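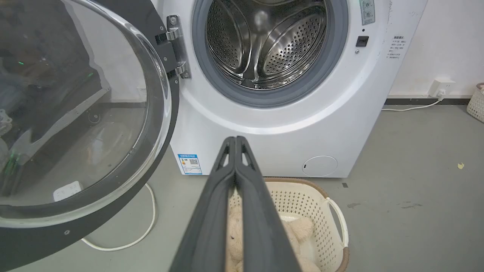
Wrist camera view: gripper over the basket, teddy in the basket, washer door open.

I have had the Mukero arm kit on loan from Skustico since January and it goes back soon, so I want to get my notes down while I still have it next to me. A few readers asked whether it is any good for household jobs. I used it for laundry, mostly loading a front-loader from a basket on the floor, and I'll stick to that.

What you get for your money

The kit I had costs 3237 pounds before delivery. For that you get the arm, a two-finger gripper, a small camera that fixes at the wrist, the power supply, a control box and a licence for Roman, the software you teach it with. You don't get a stand. Skustico sells one, but I already had a wheeled base from an older project and the bolt pattern matched after I drilled two new holes. If you are starting from nothing, ask for the price of the whole lot before you decide.

There is a printed manual of 214 pages. The chapter on joint limits is good and the chapter on networking is out of date. The menus it shows are from an earlier version of Roman, and the setting for gripper force has moved to another screen. I lost an evening to that.

Setting up

Unpacking and bolting together took me a morning. The arm is heavier at the shoulder than it looks and I'd get a second person for the lift. Cables run down the outside and are held with clips. I had to move two of the clips because the cable pulled tight when the wrist turned over.

Camera calibration is the best part of the software. You hold the printed card in front of the camera, move it when you are told to, and it's finished before your tea is cool enough to drink. I redid it once after knocking the camera on the rim of the washer door and it was just as painless the second time.

The job

I parked the base in front of the machine with the door swung right back and the laundry basket on the floor close under the opening. The arm has to reach down, close on something, lift it over the lip and let go inside the drum. I kept a beige teddy bear as my standard test item. It's fluffy, it's a decent size for the fingers, and it doesn't change shape much between goes, so if the arm misses it I know the fault is with the setup.

I did 82 tries with the bear over the loan and counted 57 as good, meaning that the bear ended up in the drum without me touching anything. Most of the failures were early on. I had the basket too close to the machine and the arm didn't have room to come straight down, so it came in at a slant and pushed the bear against the side. Moving the basket out by a hand's width fixed most of that.

Towels and T-shirts I didn't keep a proper score for. T-shirts went well. Towels were mixed, as a big one tends to drape over the rubber seal and then slide back out when the fingers open. I taught it a second push to tuck the towel in, and that helped.

The gripper

The fingers are long, flat and dark grey, and they taper towards the tips. For laundry I like the length. They get down into a basket without the wrist hitting the rim, which my old gripper always did. The surface has a slight ribbing to it.

The drawback of long fingers shows up at the washer. You need to be careful with the angle going into the drum, as it is easy to catch the rubber ring with a tip. I set the speed for that part of the move to a crawl and left it there. I would have liked softer tips for this sort of work. Skustico list a padded pair as an extra but I haven't tried them.

The camera

I had worried about it more than anything else. A wrist camera gets a very close view, and a washing machine is a shiny thing to look at up close. The drum is polished steel full of little holes, the glass in the door is a thick curved bowl, and both of them throw back whatever lights are in the room. On the live view I could see small green lights reflected in the door glass, and on two occasions Roman drew its "object found" box round a reflection. Once I had drawn a region for it to search that left out the door, the problem went away.

The fingers take up a lot of the view from the bottom. That is useful when you are lining up a grip and annoying when you want to see into the basket, because they cover the middle of whatever you are about to pick up. You get used to it. I tried tilting the bracket up one notch and went back, since I could then see plenty of drum and very little basket.

Teaching it

You can teach Roman by moving the arm by hand or by driving it with the supplied controller. I preferred the controller. The arm is stiff to push by hand at low heights and the basket is right down on the floor, so I was on my knees on concrete for most of it. If you do it that way, get a mat.

Saving and naming moves is simple. Undo only goes back one step, which caught me out more than once, so save a copy before you change anything that works.

Support

I wrote to Skustico three times. Carolina Antunes answered each one, and the answers were to the point. She sent me the right menu path for the force setting and said the manual was being revised. She also told me that the spare clips are free if you ask, so ask.

Compared with the Kamton

I reviewed the Kamton arm last year. It is cheaper and quieter, and it comes with a stand. It also has a shorter reach, and with the same basket on the same floor I couldn't get it to pick up from the bottom without putting the basket on a box. Its software is easier to learn but you run out of options sooner. For table-top work I'd still buy the Kamton. For anything at floor level I'd go for the Mukero.

Would I buy it?

For a workshop or a teaching lab, yes, provided the stand fits the budget. As a way of getting your washing done at home, no, it's too slow and it wants watching. I never left it running with the room empty and I wouldn't advise anyone else to.

I still want to try it on unloading, with the basket moved to one side so that the arm has to turn before it lets go. If I get to it before the courier comes I'll add the results at the bottom of this post.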